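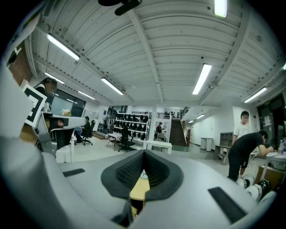

Is a hand-held gripper cheaper than teleoperating an arm?

Per hour of recording, usually. Per usable demonstration, it depends on how much you throw away, and vendors rarely quote that number. We collected 338 demonstrations with a pair of Savolex hand-helds and kept 70 percent of them after tracking checks. The price looks different after that, though it still came out under what our arm setup costs.

Which products did you compare?

Two hand-held grippers, the Savolex and the Portela, and one fixed arm running the Harkisley controller. We paid for all of it. Zorncombe sells none of these and gets nothing if you buy one.

The Savolex brochure says "zero setup." Is that fair?

No. Getting a pair ready took us 15 minutes on a good morning, most of it spent on camera calibration and clock sync. That's quick compared with an arm. It isn't zero, and you do it again whenever somebody bumps the mount.

Does the weight matter?

More than we expected. Our unit weighs 860 grams with the battery in. Fine for a demo at a trade booth, less fine by mid-afternoon. Arlindo Sampaio did most of the long sessions and his wrist angles drifted as he got tired. You can see the drift in the logged poses. Any comparison that uses only the first hour of data is flattering the product.

Home Guides Grippers Controllers FAQ Contact

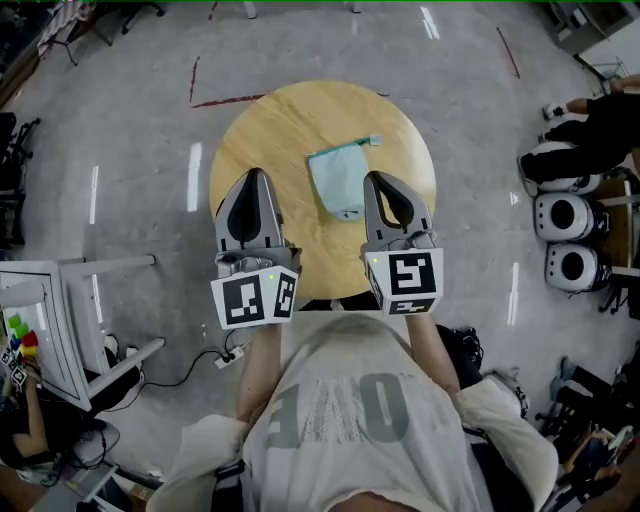

Answers by Triin Sakalauskas, with test notes from Anderson Bezerra. Last revised in January.

Why test on cloth?

Cloth shows up weak spots that blocks hide. A rigid block will forgive a sloppy approach angle; a soft blue cloth lying half-bunched on a round table won't. If a vendor's sample data is all cups and cubes, ask for something that folds.

Do the marker cubes get in the way?

Sometimes. Each gripper carries a cube printed with black-and-white markers below the finger pad, and when two people-sized hands are working close together the cubes want the same space. We had operators shift their grip to keep them apart, and that habit then ends up in the data. Whether a policy cares is an open question. I have heard "it doesn't matter" from several sales engineers and haven't been shown a result from any of them.

Isn't marker tracking out of date?

That's the usual pitch from companies selling something else. Markers are ugly and they fail when they're hidden or badly lit, but at least you know when they've failed. The Portela unit we tried tracks without them. It was smoother on a plain walk-through and worse next to blank walls, where it kept reporting a confident pose that was wrong. I'd take a dropout over a confident wrong answer any day.

What about overhead lights?

Check them before you blame the hardware. Long tube fixtures show up as streaks on a polished floor, and glare on a marker is enough to lose it for a few frames. Turn off auto exposure if the unit lets you. The Portela didn't let us in the firmware we had.

Will data from a hand-held transfer to my arm?

This is the claim I trust least. A person can reach around an object, lean in and twist in ways your arm can't follow. Before paying for a large collection, replay a small batch through your own arm's joint limits and see what survives. Iolanda Aguiar wrote our replay script for the Harkisley controller, and it rejected a good share of motions that had looked perfectly ordinary on video.

Is the Harkisley controller worth the extra money?

For replay work, maybe. The limit reporting is clear and the logs are readable. The "adaptive smoothing" feature made no difference that we could measure, and we left it off.

Do I need a head-view camera as well?

Try without one first. The wrist view loses context on two-handed tasks, so we did end up adding a view from above, but it's one more stream to sync and one more thing to calibrate. Rosimeire Honorato still thinks we could have skipped it. We haven't run the test that would settle it.

So which gripper would you buy?

The Savolex, if you're doing two-handed tasks on a table and can put up with the cubes. Rent before you buy, and use your own objects.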